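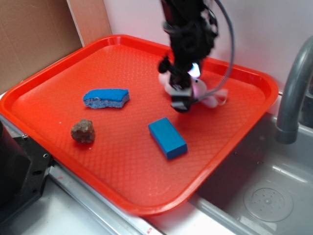 28 March 2019
Tray notes, sink counter, Gustbridge

Going back to the red tray today. Declan wants it written up as the standard tray for small loose items in the Historden kitchens, and I said I'd look at it before anyone orders a stack of them. My starting position is that a tray is a tray. The leaflet that came with the batch from Dissanayake says the floor pattern "holds what you put on it." Holds it against what? At what slope? The leaflet doesn't say, and I have read it more than once.

Side length 405 mm by the steel rule, outside the rims. Corners rounded, rim raised all the way around. The floor has a fine diamond texture. Running a fingernail over it you feel it clearly. Running a flat palm over it you feel much less, and I suspect that is closer to what most objects feel.

Set it down on the counter at a slant, with a corner out over the edge of the sink. It's the only way the tray and the coffee things both fit. Declan says that's not a fair position. I say it's exactly where it will end up in any kitchen we send it to, so it stays.

Items used

Kept to what was in the drawer, plus the rock.

Blue sponge, the scouring kind, curved. Two textures, the dense scrubbing side and the porous side. It had the porous side down for all of today's runs.

Brown rock, small. Came in from the parking lot in January and has been a paperweight ever since. Lumpy enough that it can sit more than one way, so "the rock moved" and "the rock rolled onto another face" need to be kept apart. In the old entries they weren't. I wrote those entries.

Blue block, rectangular, flat faces. The best behaved thing we own, which also makes it the least interesting. Anything will look good with the block on it.

Pink bunny, soft, long ears, loop of string. Rezaul's contribution. I argued against it and lost. His point was that half of what ends up on a tray in a real kitchen has no flat side, and that a sponge is the only soft thing on my list. Fair enough, though I'd like it noted that the bunny gives a different result every time you set it down.

First pass, by eye
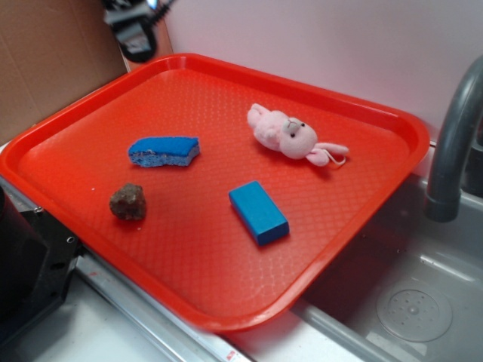
Reading time: 6 minutes

Items spaced out, none touching. Before doing anything clever I wanted to know if the tray helps you see what's on it, which was Declan's other claim. "Red shows everything." Does it? Blue on red, yes, the sponge and the block can be picked out from the doorway. The bunny too, though pink on red-orange ought to be worse than it is; I put that down to how pale the pink is. The rock is the weak one. Dark brown with reddish patches on a red tray, and if it were any smaller I'd be relying on its shadow. So red shows blue things. That's all I'm willing to sign.

It also shows pale specks. There are some on the tray by the rock. Possibly off the rock, possibly not, I didn't collect any. What bothers me is the texture: tiny light bits on a floor that already throws little highlights are easy to read as part of the pattern. If the pitch to Historden is "easy to see when it's clean," someone should look at it under their lights before we say so. Ours are bright and the tray glints wherever it can.

The sponge has a nick in the top edge, near the left end as it was lying. Noted so the next person doesn't blame the tray.

Tilt runs

Wedge under one side, protractor on the rim, read off when the thing starts to go. Dry tray, dry items.

At 10 degrees nothing moved. Declan took this as a win. I pointed out that I can get the same from the lid of the paper box, and then I went and got the lid of the paper box, and I did.

Past that the block went first. It slid flat and in one go, straight down to the rim, and stopped there. The rim did its job. The floor pattern did very little as far as I can tell, and my guess is that a wide flat face just rides along the tops of the diamonds. If I'm right then the texture is worst with the very things people most expect a tray to hold: boxes, tins, anything square. I haven't shown this. To show it I'd need a smooth tray of the same plastic, and Dissanayake don't list one. Convenient.

The rock went next but by rolling, as above. Doesn't count for or against the texture. Repeated with the rock on its flattest face and it held a good deal longer.

The sponge outlasted both. Of course it did, it's a sponge. It would stay put on a window.

The bunny: first time it slumped, second time it stayed where it was with one ear folded under, third time Rezaul put it down and it stayed, fourth time I put it down and it slumped. We had words about technique. Result not usable until we agree on a way of setting it down. Rezaul suggests on its back, ears uphill, string tucked under. Fine, but then we're testing a very tidy bunny.

Wet runs

Not done. The plan was a measured splash from the faucet, but the measuring cup is at the other sink and I wasn't going to do it with a mug. I expect the diamonds to hold water in the low parts, and I expect that to make wiping down slower. Expecting is not finding. Leave this open.

Rim

I came in ready to be rude about the rim and can't be. It stopped the block every time. It's easy to get fingers under from the counter side. From the sink side it's another matter, with the corner hanging over the basin there's nothing to brace against, and if you press down on the overhanging corner with a light load the far side will lift. I pressed with a thumb and it lifted. Declan says don't press there. The customers will press there.

Sheet 51 in the old binder has the same complaint about the gray tray, in Rezaul's writing, so this isn't news and it isn't a fault of this tray in particular.

Moving things around the floor

Last thing before clearing up. The question was whether items can be pushed or dragged across the texture without catching, since people do shove things over to make room for a plate.

Block: slides, with a faint rasp. Same in every direction I tried, so the diamonds have no grain to speak of. Sponge: drags and bends, the leading edge digs in. Rock: chatters. I looked for scratches with the desk lamp held low and couldn't find any I'd swear to, but the pattern hides them. That will be sold as a feature.

Bunny: pushes along nicely until the string is on the leading side.

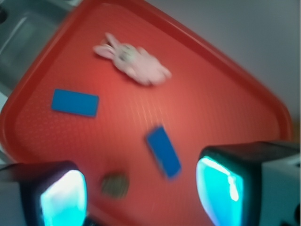
What I'd put my name to

It's a decent tray. The rim works. Blue things are easy to see on it and brown things less so. Nothing slides at a slope you'd get from a bad counter or a careless hand.

What I won't put my name to: "holds what you put on it." The paper box lid matched it at the only angle where everything held, and beyond that the block went ahead of everything else, and the block is the item most like what Historden will be carrying. Declan thinks I'm grading a kitchen tray like a bridge. He may have a point. He can write his own entry.

Price is a separate argument. The Nudis tray has a plain floor and costs less, and I'd want the two of them side by side with the same block before paying for diamonds. Rezaul has one at home and says he'll bring it in. He said that about the bunny too, and he did, so I have some hope.

To do

Get the measuring cup back. Wet runs, block and sponge first.
Mark the rock with a dot so we know which face is down.
Agree on the bunny (Rezaul, in writing please).
Nudis tray, same wedge, same protractor.
Put a sheet of white paper under the rock for ten minutes and see if specks turn up on it.
Ask Dissanayake what angle they tested at. I'll send it tonight.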